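Kokberg Community Boards > Home and Office > Refills, Pouches and Tubes

Topic: Yellow pouch with the white screw cap – do you store yours cap up?

trorkar_desk wrote:
Looking for opinions on storing these. I keep several on a shelf over the break table and I can't settle on cap up or cap down. Two pictures, same table in both.
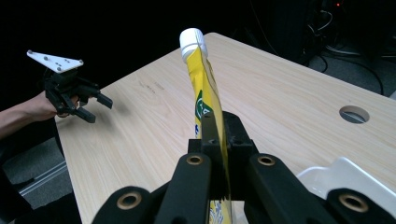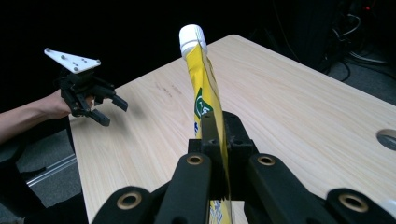 Trorkar Building, Second Floor Supplies Team

Cap up looks tidy but it takes a lot of room between shelves. Cap down gets the contents to the opening. Our shelf has 30 cm of clearance, if that helps. We are on the Lurkov order list, so whatever comes in the box is what we use.

Posts: 2927

han_pantry wrote:
Cap down, always. With a screw cap there is no flat flip top to stand it on, so put them in a tall cup or a jar. I fit 2 in a wide jar and they hold each other up.

oldshelf wrote:
I would not do cap down with a screw cap. If somebody leaves it a quarter turn loose you will find out the next morning. Ask me about the drawer I had to wash in April.

han_pantry wrote:
Then tighten the cap.

oldshelf wrote:
I tighten mine. It is the other people on the floor.

trorkar_desk wrote:
Same here. It is a shared table, so I can't count on the caps.

bluemug wrote:
Is it a pouch or a tube? You say pouch in the title but the second picture looks like a tube to me. Matters for storage. A real pouch with a folded base will stand by itself until it is half used, a tube won't stand at all.

trorkar_desk wrote:
The order list says pouch. It goes soft as you use it, and after that it won't stand without help.

bluemug wrote:
OK. Then I would lay them flat in a shallow tray with all the caps facing the same way. Takes no height. You can see how full each one is by how flat it is.

kitchen_row_4 wrote:
Flat is what we do too. Two things to add. Squeeze the air out before you put the cap back on, or it will never lie flat. And roll the bottom up as you go and hold it with a binder clip. You get a lot more out of it.

han_pantry wrote:
Binder clips are fine on a metal tube. On that shiny plastic they slide off. I use the wide bag clips with the rubber strip.

kitchen_row_4 wrote:
Never had one slide. Fold it over twice first.

han_pantry wrote:
Folded it three times. It slid.

papercup wrote:
Off topic, but is that table the light wood one with the round cable hole? We have one like it and stuff goes down the hole constantly. Pens, spoons, a whole packet of sugar once. I would not put a tray of small things anywhere near it.

trorkar_desk wrote:
Yes, there's a hole on the right side. I keep meaning to get a cover for it. Anybody know the size? I haven't measured.

papercup wrote:
Ours took an 8 cm cover but measure yours first, they are not all the same. Measure the inside edge of the hole.

oldshelf wrote:
Back to the pouches. Write the date you opened it on the cap with a marker. White cap, so it shows up fine. That cut our waste more than any change in how we stored them. People kept opening a new one with three others half full.

bluemug wrote:
Agree on the date. Put it on the side of the pouch as well, caps get swapped.

trorkar_desk wrote:
I'll go with flat in a tray, caps to the front, dated. Clips I will try both ways. Tray is going on the left end of the table, away from the hole.

han_pantry wrote:
Still say cap down in a jar. Let us know about the clips.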